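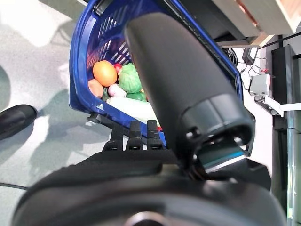

Davport Community Pantry, Shopping & Stock Team

Pantry Price Diary: read me first

Hi, I'm Auður Mogensen and I look after this little dataset. It's a diary of what our members paid for ordinary groceries in Davport, typed up from their own dockets. I started it because we kept arguing over whether rolled oats had gone up (they had!) and I wanted something better than my memory to point at.

What's in it

One file, prices.csv, with 202 rows. Each row is one item on one docket. There are four shops, coded A to D, and 14 kinds of item, mostly the boring stuff: milk, flour, tinned tomatoes, nappies, that sort of thing.

Columns

item: plain name, lower case
shop: A, B, C or D
month: the month on the docket
size: in grams or millilitres, as printed on the pack
price: Australian dollars, GST included where it applies
special: yes, no or blank

Things that'll trip you up

Only 186 rows have a size. The rest came off dockets that just said "FLOUR PLN" or similar, and I wasn't going to guess. Please don't fill them in from the shop's website either, pack sizes shrink when you're not looking.

Blank in the special column means we couldn't tell. Lachlan Laing treated blanks as "no" in his first chart and got a very odd December (sorry Lachlan, I should've written this bit sooner).

Capsicums are priced by the kilo, so leave them out if you're averaging across everything.

Using it

Go for your life. Share it, chart it, print it for the noticeboard. If you publish something, credit the pantry and send me a copy, I'd love to see it. Names and loyalty card numbers were never typed in.

Fixes go to me or to Elínborg Brøndum, who has the paper dockets in a biscuit tin and can check a price for you.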